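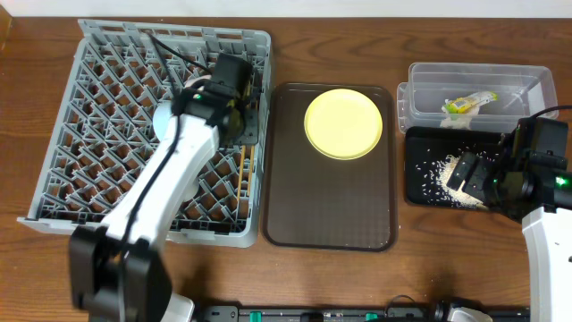
Por la parte de Yáñez se comentó que, antes de firmar ninguna campaña más, convendría saber quién recoge el café que servimos en nuestros propios actos, y que lo decía sin ánimo de fastidiar. Apunto que hubo risas y luego un silencio bastante largo.

Acta de la reunión de febrero, grupo de trabajo digno en las cadenas de suministro

Empezamos a las 18:34, tarde, como siempre (la próxima vez pongo yo la cafetera antes, prometido). Aprobamos el acta anterior con un cambio: donde puse «jornaleros» va «temporeros».

1. Recogida de firmas
Llevamos 2793 firmas para que Lunness publique la lista de sus talleres subcontratados. ¡Yo no me lo esperaba! De ellas, 935 llegaron en papel y todavía hay que pasarlas al ordenador, así que me ofrecí para la mitad y ya me estoy arrepintiendo.

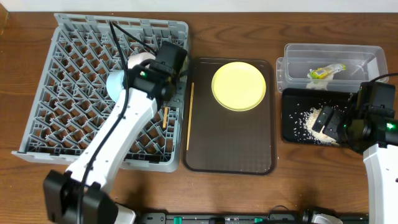

2. Respuesta de Nitine
Nos han contestado con dos páginas muy amables que no dicen nada de las comisiones que pagan los trabajadores por conseguir el puesto. Acordamos insistir por escrito y pedir una fecha. A mí me tocó el borrador, que

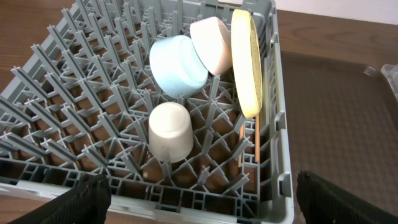

quiero tener listo antes de que acabe el mes, y agradecería que alguien me recortara los adjetivos.

3. Charla en Tandby
Sigue en pie. Falta decidir si hablamos solo de retención de pasaportes o también de deudas; yo voté por las dos cosas, salió lo primero.
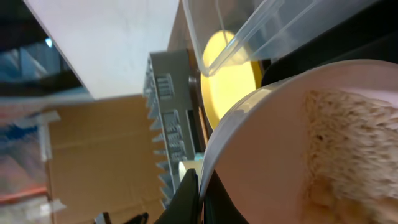 4. Ruegos y preguntas
Se pide que los correos lleven asunto. Cerramos a las 20:15.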